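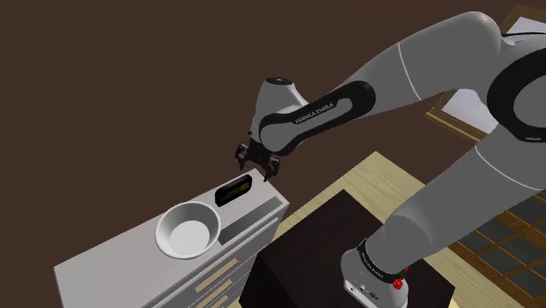
Search minutes and papers Go

Equipment planning meeting, July

In the room: Sanaa Alaoui (chair), Hicham El Ouafi, Anas Belhaj, and me, Damián Gallardo, taking notes again. Ehab Zerouali joined by phone and dropped off twice, so if I've got any of his bits wrong, shout.

1. Last time's notes
Agreed, apart from Hicham's point that he never said he was "happy" with the Vivard quote. He said he could live with it. Changed.

2. Buy the second arm now or wait?
This took up most of the afternoon (sorry, Ehab!). Anas wants the order in before the summer break, as Vivard are quoting 8 weeks for delivery and we'd like it bolted down by the time the autumn work starts. Sanaa is fine with the arm itself but not with the extras, which have crept up every time we've seen the list. We went through it line by line and took off the second teach pendant and the fancy trolley. I rather liked the trolley, but there we are.

Hicham asked whether we could get another year out of simulation and put the money off altogether. Anas said the simulated kitchen is good for trying out layouts and reach, and he'll carry on using it for that, but he wants real hours on real cupboards before he promises Tazi anything. I'm with Anas on this one.

Decision: order one arm from Vivard, standard gripper, none of the extras. Anas to send me the final quote and I'll raise the order.

3. Grippers and fingers
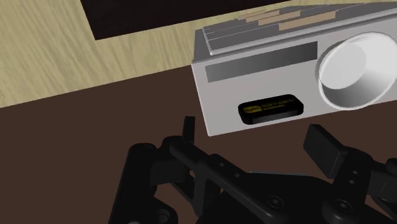

Ehab's worry is the awkward stuff, anything boxy with a big round bit sticking out of one side, where it's hard to know what the fingers should close on. He'd like 6 sets of spare fingers in different shapes. Sanaa asked why six and Ehab said because they come in sixes, and then the line went. When he came back we settled on 2 sets from Omley to start with, if they'll split a pack. If they won't, it comes back to this meeting and I don't just go ahead and buy the lot (noted, Sanaa, noted).

4. Pedestal and bench space
Hicham has measured up and we can fit a pedestal next to the worktop without moving the door. He'd like the top of it level with the bench, Anas would like it higher, and they've gone off to try both in the simulator before anybody cuts any steel. Trusico will make it to whatever drawing we send, so we need to send the right one!
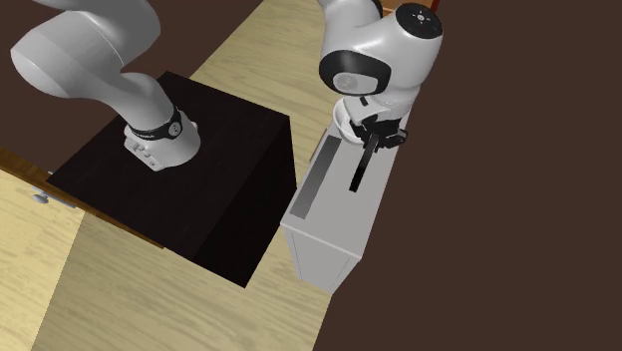

Black pedestal beside the white toaster-like box, gripper over the top.

5. Money
We're keeping 30 per cent of the equipment pot back for repairs and for whatever we've forgotten. Hicham thinks that's too much and asked me to write it down, so I have. Sanaa won't go lower until the service contract is signed.

6. Actions
Anas: final Vivard quote to me, and pedestal heights with Hicham.
Ehab: ring Omley about splitting a pack.
Hicham: drawing to Trusico once the height is agreed.
Sanaa: chase the service contract.
Me: raise the order, type this up.

Next meeting 2 pm, same room, and Ehab is going to try to come in person.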